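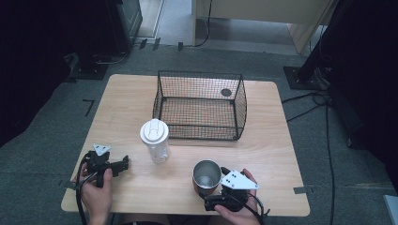
renu_r
Trying to get my drinkware off the table and into one wire basket I can carry to the sink in one trip. The basket is black mesh, open on top, and so far I've got a clear tumbler with a white flip-top lid and a stainless cup to go in it. Do you stand them up or lay them down?

WWaaka
Up, lids off. I lay nothing down, it rolls.

seraina_g
Disagree on the lids! Take them off and you'll be hunting for them by September - I lost 2 that way. Leave the lid on, spout closed.

WWaaka
On is how you get that smell though.

cyrilln
Put a dish towel in the bottom first. Mesh that open is going to drip all over a wood table, and mine has the ring to prove it.

renu_r
Towel is a good call. Still torn on the lids. Maybe off overnight and back on in the morning?

seraina_g
I could live with that. Steel cup goes in last, it's the one you'll grab for coffee at 9.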